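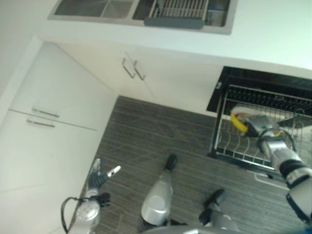 # The dishwasher diaries, part whatever

So I have finally become a person with opinions about how a dishwasher gets loaded. I held out for a long time! I grew up washing everything by hand in a plastic tub, and when I moved to Prallville I rented a place with no dishwasher at all and told everyone I liked it that way. (I did not like it that way. I ate a lot of toast over the sink.)

The kitchen I have now is white cabinets, white counter, double sink, dark gray floor. I wanted the floor so badly and I still love it, even though every crumb of bread I drop shows up on it like a star in the night sky. The dishwasher is built in under the counter, to the right of the sink, and that one detail has changed my evenings more than the new couch did. In my last apartment but one, the dishwasher was across the room and I dripped a trail back and forth every night. Now I scrape, I turn, I load.

Let's talk about the sink for a minute, because I fought with it for months. Two basins sounds like luxury until you realize each one is half a sink. My big roasting pan doesn't lie flat in either side. What fixed it for me was giving each basin one job and sticking to it. The left one stays empty so there's always somewhere to drain pasta or fill a pot. The right one has the slatted rack in it, and that's where I put the things that can't go in the machine: my good knife, the bread board, the little copper pan my aunt gave me that I'm scared of. They drip straight into the sink and my counter stays clear. I used to keep one of those big two-story drying racks up there and it ate so much space that I was chopping onions on top of the microwave.

The rack cost me 15 dollars at Beltden, in the aisle with the shelf liner and the ice cube trays, and I stood there for a silly amount of time trying to remember how wide my sink was. I guessed. It fit! I have never guessed right about a measurement before or since.

Okay, loading. My rules, such as they are:

- Plates go on the bottom, all facing the same way, and if two are touching I move one.
- Bowls get tilted. A bowl lying flat on its face comes out with a sad gray puddle on its foot and then I get that puddle down my sleeve.
- Nothing wooden, ever. I lost a set of salad spoons this way in June and I'm still sore about it.
- Forks up, knives down. I know people feel strongly about this. I don't want the emails.
- The tall blue water bottle goes in by hand at the sink and I have stopped pretending otherwise.

I run it at night, usually after ten, and I unload it while the coffee is going. That second part took me the longest to learn. For years I'd leave clean dishes sitting in there and fish out one mug at a time, and meanwhile the dirty stuff piled up in the sink waiting for its turn. Unloading the whole thing takes me less time than the coffee does. I timed it once out of spite.

If you've got the kind of kitchen where the cabinets turn a corner, my other tip is to think about where your everyday plates live. Mine used to be way over on the far side with the baking stuff, because that's where they landed on moving day and I never questioned it. I moved them close to the dishwasher one rainy afternoon and then spent nearly 40 minutes reorganizing everything else as a result, including a drawer that was entirely soy sauce packets and one birthday candle. The candle is still in there. I might need it.

Next on my list is the space under the sink, which I'm not ready to discuss in detail. There are at least a few half-empty bottles of the same glass cleaner, and a sponge multipack I bought when I first moved to Brarkwood and forgot about completely. I've been eyeing one of those sliding baskets but I need to measure around the pipes first, and I've used up all my guessing luck on the rack.

If you have one of those baskets and it doesn't rattle, tell me which one you got. And if you know how to get turmeric out of a white plastic spatula, please tell me that first.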